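Trirkby Picture Book Easel and Display Stand

Home / Library and Classroom / Story Time / Trirkby

Colour: Oat, Slate, Moss
In stock at the Orkdale warehouse

The Trirkby is a stand for reading picture books aloud to a group. It keeps the book open at the height of the children's eyes, so the reader has both hands free for turning pages, pointing, or holding the baby who does not want to sit with the others. It folds flat and it goes behind a door.

Pieter Bosman made the first one for his wife, who illustrates picture books and visits many schools in the launch season. She was holding the book beside her face for forty minutes at a time and her shoulder was complaining. The first stand was a music stand with a wider shelf screwed on. It fell over a lot. The one we sell today is the sixth design, and it has a much heavier foot.

What books does it hold?

Most of the picture books in your library will fit, portrait or landscape. The shelf has a lip at the front and two page arms which swing in from the sides. The arms are clear, so they do not hide the artwork in the corners, where many illustrators like to put a small mouse or a snail for the children to find. If the book has a very wide landscape format, pull out the two wings behind the shelf until they click.

Board books sit well without the arms. Lift-the-flap books are fine also, but we advise to swing the arms away first, otherwise a flap at the outside edge can catch. Pop-up books we do not recommend. Some of them open further than the arms allow, and the paper engineering is too delicate for it.

For big books (the classroom size) please order the Trirkby Large, which has its own page.

Showing the cover

Many of our customers buy the stand for reading and then find they use it just as much for display. With the arms folded behind, the shelf takes a closed book facing forward, and the back panel has a soft grip surface so a glossy jacket does not slide. Booksellers put one at the end of the counter for the title of the week. At a cover reveal or a launch you can hang the small cloth over the front (it is included, in the same colour as the stand) and take it off when the moment comes. Children like very much to do this part.

The back panel also holds endpapers, sketches and proof sheets up to A3 with the two magnets. If you are an author or illustrator who shows how a picture grows from pencil to finished art, this is the use we would think of first. Please do not put original paintings under the magnets. They are strong and they can leave a mark on soft paper.

Specifications

Shelf: solid birch, oiled
Post: powder-coated steel, three heights
Foot: steel plate with felt underneath
Page arms: clear acrylic, replaceable
Maximum load: 2000 g
Folded: goes flat, with carry strap
Assembly: one Allen key, supplied
In the box: stand, two page arms, two magnets, cover cloth, key, printed instructions in English and French

The 2000 g is the weight of the book on the shelf, not of a child leaning on it. The stand is steady on carpet and on a hard floor, but it is not furniture and should not be climbed.

Setting the height

There are three positions. The lowest is for children sitting on a mat with the reader also on the mat. The middle one is for a reader on a low chair, and it is the one used most in libraries. The highest is for a standing reader, for example at a festival or a school assembly. To change it, loosen the knob, lift the shelf with one hand underneath, and tighten again until it stops. Please do not use pliers on the knob.

The angle of the shelf is changed with the small lever at the back. When there are windows behind the children, tip the shelf a little forward and the shine on the page will go away. This works better than moving everybody.

A note on reading from it

Put the stand beside you and not in front. When it stands in front, the children see the book but they lose your face, and the face is half of the story. Turn the page from the top corner with one finger behind the paper, slowly, because the group at the side needs a moment longer to see. If you are left-handed you can exchange the arms, they are the same on both sides. 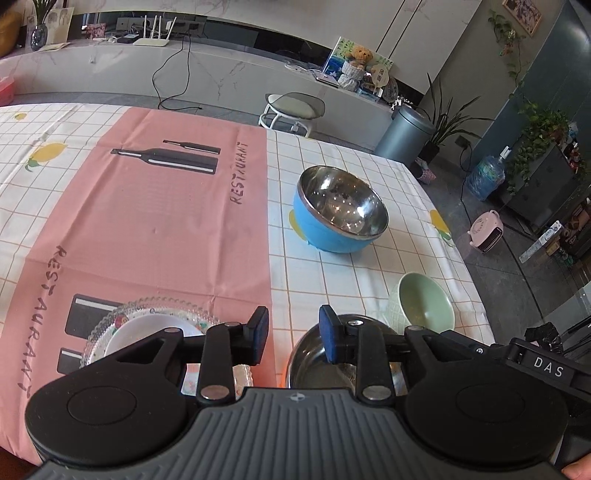 For books with a lot of text on each page, some readers keep a second copy in the lap and read from that, with the first copy on the stand for the pictures. We have done it this way at home events and it is comfortable for a long book.

Care

Wipe the shelf with a damp cloth and dry it directly after. Once a year, in January when the schools are quiet, we put a little furniture oil on our own demonstration stands. The acrylic arms should be cleaned only with water and mild soap. Window cleaner makes them cloudy, and we cannot replace them under warranty if this has happened. The cover cloth can go in the machine on cold.

Matching items

Fotora clip light. Warm white, rechargeable, fits on the top edge of the Trirkby. It lights the page evenly and does not shine in the eyes of the front row. Please charge it fully before the first use.

Mahmoudi story mat. Round, wool, made for us in Moss and Oat. Not available in Slate at this time.

Spare page arms, pair. Use these also for older stands, but only from serial number 668 and up. The first stands had a different hinge. If yours has a lower number, write to us and Pieter will look in the workshop for a pair of the old type.

Delivery and school orders

We ship across Canada from Orkdale. Orders above $200 go without shipping charge, except to the territories, where we will send you a quote first. Schools, libraries and daycare centres may pay on a purchase order. Please put the order number in the message field at checkout, otherwise it does not come through to us.

For book festivals and author tours we also rent the stand by the week. The deposit is $200 and it is returned when the stand arrives home with all its parts. Please check the bag for the Allen key before you send it back, it is the part that most often stays behind.

Warranty

Five years on the shelf, the post and the foot. One year on the page arms and the knob. Scratches from normal use are not covered. If something is wrong in the box when you open it, send us a photo the same week and keep the packaging until you hear from us.

Changes to this page

Monday, September 27, 2021: The Slate stand is back in stock. The instructions are now printed on one sheet in place of the booklet, and the drawing for step four, which showed the lever on the wrong side, is corrected. If you have the booklet, you can ask us for the new sheet by mail at no cost.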